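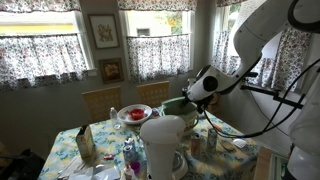 ## 6. The dining table

Section 5 dealt with the cooker, and if you're still reading you've survived it. The table is easier. It is also where most of the damage at Drerholm happens, so please read this one before the first meal and not after it.

The cloth is the pale yellow one with the blue-green flowers and leaves. It lives on the table. There is a spare in the landing cupboard, second shelf, which is plain and which we all dislike.

### 6.1 Putting the cloth on

Skip to 6.2 if the cloth is already on and looks respectable.

1. Wipe the table top with a damp cloth and let it dry.
2. Lay the felt underlay with the fuzzy side down. If it slides, it's the wrong way up.
3. Find the hem with the small darn in it. It goes at the window end. Lowri Bellis did the darn and doesn't care to eat opposite it.
4. Shake the tablecloth out over the table, holding two corners. One person can do this. Two people can do it as well, but they will argue.
5. Even up the drop on both long sides.
6. Smooth out the creases by hand.

> **Caution:** Do not iron the cloth on the table. The round mark under the felt is 10 years old and we know exactly who made it.

### 6.2 Laying out a help-yourself breakfast

The table seats 6, or more if some of them are under five and can be put up with. With a full house it's best to put everything out at once and let people get on with it. You'll end up with a crowded table: plate, bowl, carton, cans, bottle, and a drift of napkins that multiplies when you turn your back.

1. Start with the plate of fruit or chopped tomato, towards the back. Use a white round one. Red things stain, and the further they are from the elbows the better.
2. Put the light green bowl next to it, near the middle. Everyone reaches for the bowl, so it may as well be somewhere everyone can get at.
3. Stand cartons upright on the left. Check the cap, then check it again if Bleddyn Dafis has had it.
4. Keep drinks cans together in a group. Spread out, they get knocked over one by one through the morning.
5. Squeeze bottles go at the near edge, standing up, pointed cap closed.
6. Cups next. The small purple one is spoken for whenever there's a child in the house. Don't get between them.
7. Lay the napkins flat at the left. A tidy pile is lovely, and it lasts four minutes.

**Note:** Water bottles may go wherever they fit, lids on. The kitchen tap is perfectly good to drink from, though the taste divides opinion.

### 6.3 Tall things and appliances

Tall items block the view of whatever is behind them. The usual offender is the big white container with the domed lid, which somebody always parks at the front, so that half the table spends breakfast asking where the cans have gone.

- Stand it at one end if there is room. There is rarely room.
- Lid on at all times, including when you are "just about to" pour.
- Lift it with both hands if it's full.
- Anything with a flex must be used on the worktop. The nearest socket to the table is behind the dresser, and the dresser isn't moving again. It took Esben Briem a whole morning last time and there is a groove in the floorboards to show for it.

> **Caution:** Never stand anything hot straight on the cloth. Trivets are in the drawer with the string, the candle ends and the instructions for a Sokol radio we no longer own.

### 6.4 Spills

Speed matters more than technique. Say the word "spill" out loud, since people tend to cover one with a napkin and leave the room.

| What | What to do first |
|---|---|
| Milk | Blot, then cold water. Lift the cloth and check the felt. |
| Juice, tomato, red fruit | Blot from the outside in. Do not rub. Cold water, then the soap bar from the utility room. |
| Fizzy drinks | Blot, damp cloth, blot again. |
| Oil or sauce | Scrape with a spoon, a drop of washing-up liquid, leave it alone till after the meal. |
| Candle wax | Wait until it's hard. Pick it off. Think about what you've done. |
| Coffee | As juice, and turn the cloth round so that it's in front of someone else. |

Salt does nothing. Yuxi Qian tested it over an entire April with a notebook and several old pillowcases, and the findings are pinned inside the larder door for anyone who wishes to take it further.

### 6.5 Clearing

1. Food first. Leftover fruit goes in the fridge, covered, middle shelf.
2. Empty the green bowl before you carry it. The step down into the kitchen is exactly where you'd not expect a step to be.
3. Rinse cans and cartons and put them in the blue crate by the back door. Flatten the cartons.
4. Used paper napkins go in the bin. Clean ones go back in the dresser.
5. Look under the edge of anything left on the cloth for small objects. Bottle tops, beads and bits of toy turn up regularly. They go in the saucer on the windowsill.
6. Gather the cloth by its corners and shake it outside, over the flower bed. Not over the step, and not from the upstairs window, however good the idea seems.
7. Put it back on as in 6.1.

**Note:** The dishwasher is covered in Section 8. Plates yes, bowls yes, wooden spoons no, the good knives absolutely not.

### 6.6 Washing the cloth

Wash it once a week, or after any meal involving beetroot. 30 degrees, gentle spin, no tumble dryer. Hang it by the long edge on the line in the yard and bring it in while it's still very slightly damp. It irons easily at that point and not at any other.

If the colours start to run, stop the machine and ring Raluca Cârstea, whose number is on the fridge. She won't be cross. She will be disappointed, and you'll hear it.

### 6.7 When things go wrong

**The table wobbles.** Folded card under the leg nearest the door. There's a supply in the string drawer. Please don't use the napkins, the guest book or this manual.

**The cloth won't sit straight.** The felt has rucked up. Back to 6.1, step 2.

**There's a ring on the wood.** Leave it and tell Lowri. Several past guests have tried mayonnaise, and now we have rings and a smell.

**Someone has put the plain cloth on.** Take it off.

Section last checked 19th September. Section 7 covers the boiler.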